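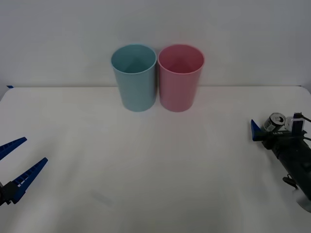 Okatia 立式桨板使用手册

第三章 尾鳍安装与充气

本章适用于 Okatia 充气式桨板的全部尺寸。硬板型号的尾鳍盒结构不同，请参阅随板附带的 Saltent 尾鳍说明页。

3.1 开始之前

请选择平整、无碎石的地面，草地或铺有垫子的水泥地均可。展开板身时不要在地面上拖拽，板底的涂层容易被沙粒刮伤。

核对包装内的部件：板身、中央尾鳍、侧鳍2片、尾鳍锁扣、手动气泵、充气软管、脚绳、修补包。缺少任何部件请先联系购买处，不要用其他品牌的锁扣代替，尺寸相近的锁扣在水中可能松脱。

3.2 安装中央尾鳍

1. 将板身翻面，使板底朝上，板尾朝向自己。

2. 尾鳍底座的槽口在出厂时装有塑料挡片。取下挡片并收好，运输时还会用到。

3. 将尾鳍底部的前端凸块对准槽口，鳍尖朝向板尾。

4. 沿槽口向板尾方向推动尾鳍，直到尾鳍上的孔与底座侧面的孔对齐。

5. 从侧面插入锁扣，推到底后把扣柄压平。

6. 握住尾鳍左右轻摇。底座可以有轻微弹性，但尾鳍与底座之间不应有间隙。

注意：尾鳍装反时板身仍能浮起和滑行，但会明显偏向一侧，转弯后难以回正。下水前请再看一次鳍尖方向。

3.3 安装侧鳍

侧鳍左右不同，鳍面上分别标有 L 和 R。板底朝上时，左右与站在板上时相反，请以底座旁的字母为准。

1. 将侧鳍插入对应底座，平的一面朝向板身中线。

2. 用手掌压住鳍根，听到卡扣声后松手。

3. 需要拆卸时，先按下底座后端的卡舌，再向上提。

在浅滩或水草多的水域，可以只装中央尾鳍。少装侧鳍会使直线稳定性下降，初学者应先在静水中试划。

3.4 充气

1. 把板身翻回正面，旋开气阀盖。

2. 按下阀芯并旋转，使阀芯弹起。阀芯处于弹起位置时只进气、不出气。

3. 将软管接头插入气阀，顺时针旋紧。

4. 开始充气。压力表在前半段通常不动，这是正常现象，板身撑开后指针才会上升。

5. 指针到达板身标签上的推荐压力后停止，拆下软管，立即盖好气阀盖。拆下软管时会有短促的漏气声。

使用 Nalow 电动气泵时，请在泵上设定好压力再启动，连续运行后应让泵体冷却4分钟，再给第二块板充气。

警告：不得使用汽车轮胎用的高压空压机。气压过高会使内部拉丝层脱开，板面鼓包，此类损坏不在保修范围内。

警告：充好气的桨板不要在烈日下的岸上久放。如需离水休息超过60分钟，请移到阴凉处，或放掉部分空气。

3.5 安装脚绳

1. 将脚绳的细绳穿过板尾的 D 形环，打结后拉紧。

2. 用魔术贴包住绳结，使其贴近板面。

3. 将脚踝带扣在后脚上，松紧以能插入一根手指为宜。

在有水流的河道中，应改用腰部快拆脚绳。脚踝带在水流中难以自行解开，绳体缠住树枝或桩柱时有溺水危险。

3.6 首次下水检查

首次充气后，建议静置9小时再读一次压力。早晚温差会造成小幅下降，属于正常范围。如果板身明显变软，请按以下顺序检查：

气阀：在阀口涂肥皂水，出现连续气泡时，用修补包中的扳手将阀座旋紧。

接缝：沿板边涂肥皂水，在冒泡处做好记号，放气擦干后再修补。

尾鳍底座：底座粘在外层上，边缘翘起一般不会漏气，但应停止使用并送修。

3.7 用后拆卸

1. 用清水冲洗板身和底座槽口，海水使用后尤其要冲净槽内的沙粒和盐分。

2. 先拆中央尾鳍，再放气。顺序颠倒时，软塌的板身会使锁扣受力卡死。

3. 按下阀芯放气，从板头向板尾卷起。

4. 晾干后装包。侧鳍单独放入网袋，不要夹在卷好的板身中间。

4月以后购买的板身附有新式锁扣，扣柄为弯形，安装方法与上文相同，可与旧底座通用。

配件及维修请联系 Wattanapong 水上用品服务部，来件时请附板身标签上的序列号。

本章修订日期：2019年8月29日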